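# Can a robot clear up after tea yet?

Ask anyone what they'd like a robot to do at home and the answer comes back before you've finished the question: the washing-up, the socks, whatever is under the sofa.
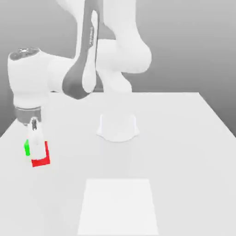
I've wanted the same since I was small, so I spent a good part of the spring pestering people who build these things, and I came home far more cheerful than I expected. Picking up one object and setting it down somewhere else used to be a thesis. At Gureck, a small firm that trains its arms in simulation before letting them near real crockery, it's now what a new starter gets going in their first week.

The trick is practice, and masses of it. A simulated arm can try the same grasp 1,000 times over lunch without chipping a single cup – and then try it again with the cup turned round. Jarnville, who make sorting cells for parts warehouses, work the same way and have 16 arms on the shop floor. They do dull, steady work and I could have watched them all day!

Homes are harder. Ahonen lent a kitchen robot to 20 households last November, and it coped nicely with mugs and plates left in plain view. Tea towels beat it. So did anything stuck inside something else, and a full table took it the best part of 2 hours (my own record, with the radio on, is nine minutes).

Still, the people at Drandelen think laundry is next, and they've got a folding arm that manages a pillowcase quite beautifully. Fitted sheets, they told me, are a different department.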